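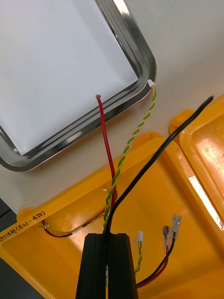
Wrist camera view: the gripper with the wires, yellow case underneath.

Search this site Enter keywords Go

How to Watch a Robot Wiring Demo Without Being Sold One

December 21, 2022, by the Workshop Desk

Imach held its open day at the Osman hall, and the wire handling cell had the longest line. I've been to enough of these to have a routine.

1. Get to the wrist camera monitor. From the visitor rail you mostly see the back of the arm. On the monitor you can see what the gripper has hold of. When I looked, a black wire and a yellow and green twisted pair ran down into the groove of the finger, with a red wire curling through a cutout in the case.

2. Look at the parts before the motion. Loose wire is hard for a machine: it bends and crosses over itself. Small white connectors and spade terminals are a fair test. One stiff cable in a clamp is a poor one.

3. Ask for the count. The sign claimed 2000 picks. I asked how many were in a row with no one touching anything, and was told they'd get back to me.

4. Time it yourself. Bring a watch and stay for 17 cycles, even if the guide wants to move you along. Write down every pause.

5. Ask who loads the case. If a person has to set out the wires first, that labor goes in your cost sheet.

6. Ask to swap something. A different wire length will do. If the answer is "not today," write that down too.

Dramach has its own open day in February. I'll take the same list and the same watch.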